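Learning the words of my new town

When I moved to Fledesbridge in January, I believed my English was ready. I had studied it for 16 years, at school and then at work. On the first morning the woman in the bakery asked me if I was "all set", and I stood there and tried to understand what I should set.

So I started to write down every expression I heard and did not know. One note for one expression, with the place where I heard it on the back. By the end of winter I had 158 of them, many from the bus to Groltomen, where people talk very freely.
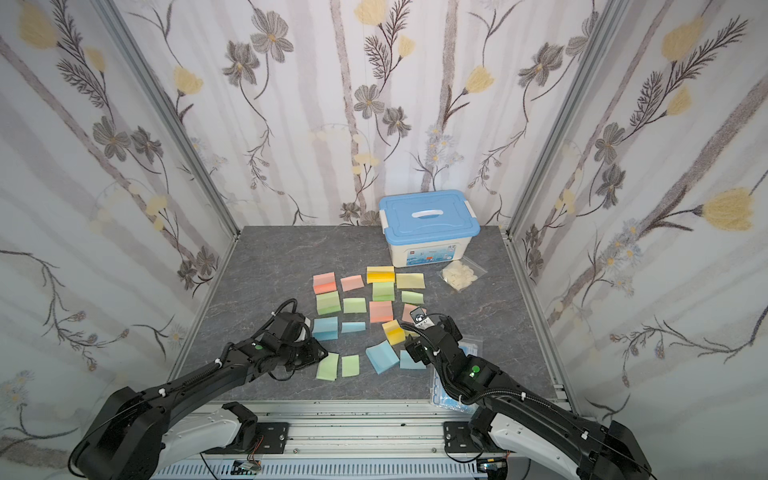
Sticky notes in pastel colors on the gray tabletop.

My first system was by color. Blue was for work, pink for shops, yellow for things I was too shy to say myself. It lasted three weeks. The problem is that "I'm good" belongs everywhere – it can mean yes, no, or please stop offering me soup.

After that I tried an app called Plunditz, which shows you a word at the moment you are going to forget it. It is clever, and I did not like it. The words came without their people. When I read my own handwriting, I still hear the driver who told me to "hang tight", and I remember that it was snowing.

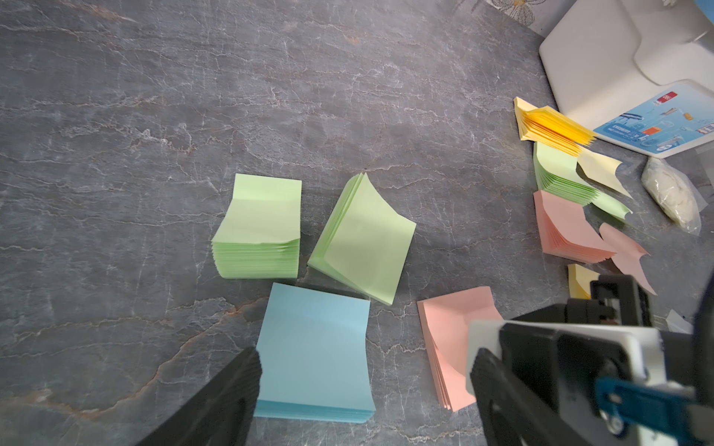
Grammar was never my difficulty. I can explain the present perfect better than my colleagues at Chukwu, who were born with it. What I miss is the small talk before a meeting, when everyone speaks about the weekend and I am still preparing my sentence. When it is finally correct, they are already on page two of the agenda. 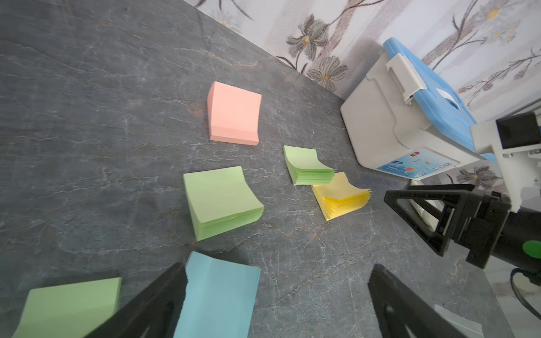
A reader asked me if it helps to watch television. For me, only a little. Actors wait for each other to finish, and my neighbors do not. I learned more from standing in the line at the post office – it is slow there, and people complain in full sentences.

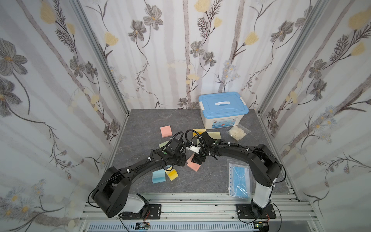
Last updated: 15 June 2025

I have added one thing to this post. Last month I answered "all set" in the bakery without thinking, and I noticed it only when I was outside. I had wanted a second roll.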